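Search the shop
Search
Enter keyword

The Rose Night Scorecard Set, back in stock
2019-08-18
By Dorottya Medve

Okay, so you asked (a lot of you asked!) and the scorecard set is finally back on the shop page. If you missed it in June, it's the boxed game I made for people who watch dating shows in a group and can't keep their predictions to themselves. I'm one of those people. I once yelled at a hometown date so loudly that my neighbor Impi Laitinen came over to check on me, and then she stayed for the finale and guessed the winner.

In the box you get two pads of scorecards, four dry-erase paddles and a deck of prompt cards. The prompts are things like "somebody says journey" or "a limo door opens and no one gets out for ages." You pick your final couple before the first episode, lock it in on the back of your card, and after that you can only change it once, at a cost of five points. Yasir Arain has tried to argue his way around that rule every single season. The rule stays.

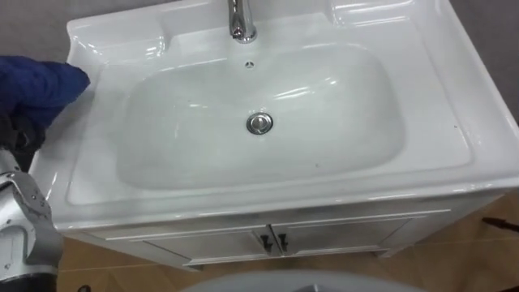
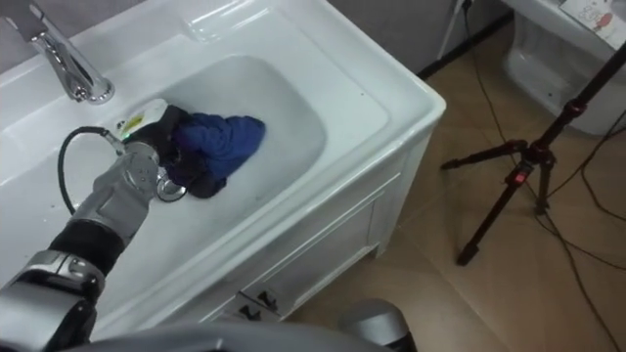

The biggest change in this batch is the paddles. The first ones had a coating that held on to the marker, so by week four you could still read everybody's bad guesses from week one. The new ones come from Skomar and they wipe down with a dry cloth, no spray. I also made the handles longer, which Elsa asked for after she kept covering up her own answers with her thumb.

The cards are printed by Heiskanen on thicker stock. They shuffle a little stiff at first but loosen up after a couple of nights. I took out the prompts that only worked for one show, so you can play along with Drultbridge, Gallcombe, or whatever you've got saved up. Singing contests sort of work too? You'd have to skip the rose cards.

It plays best with a group of four, though we've squeezed in more by sharing paddles. If you only need fresh score pads, those are listed separately, item 1701, and they fit the old box and the new one. Please don't order the whole set just for the pads, I feel terrible when people do that.

Olanrewaju Sani is packing orders with me again, so if there's a little heart drawn on your box, that was him.

Sign up for our newsletter and hear about restocks first. Your email address
Subscribe

This site uses cookies to remember your cart. Accept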